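The hand that teaches

Druteck has sold grippers to small factories for many years, but its newest product is not meant for a factory. The Preker kit is a gripper that a person carries in the hand. You do a job with it, the kit records what you did, and later a robot arm tries to learn the same job from the recordings.

I visited the workshop in June with some doubts. Nazar Melnychuk, who leads the product, did not try to remove them with a presentation. He gave me the tool and asked me to put cups on a shelf.

The first minutes are strange. You close the fingers too early, or you come from the wrong side. After 18 tries my wrist was tired, but I had stopped thinking about the tool and I thought only about the cup. Melnychuk told me this is the moment when the recordings become useful.

How many are needed? For the cup job his team made 500 and kept 347. The others were thrown away, mostly for too fast movements. "People want to show how quick they are," he said. "We ask them to be a little boring."

I liked the rubber fingertip pads, which hold well and can be changed without tools. I liked less the weight, which I felt in my shoulder the next morning. The software, named Clemorico, is clear, but sorting the recordings is slow work and the manual needs more pages about it.

The kit can be rented by the month or bought, and training for two people is included in both cases.

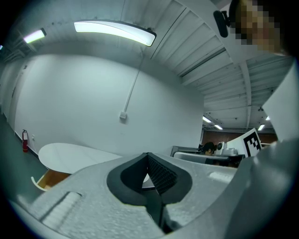

Who should consider it

A company with one simple job that repeats all day will be better with a normal robot program. The kit makes more sense where the objects change often, for example in a repair shop or a small packing room. Druteck will lend it for a trial before you sign anything, and I would take this offer.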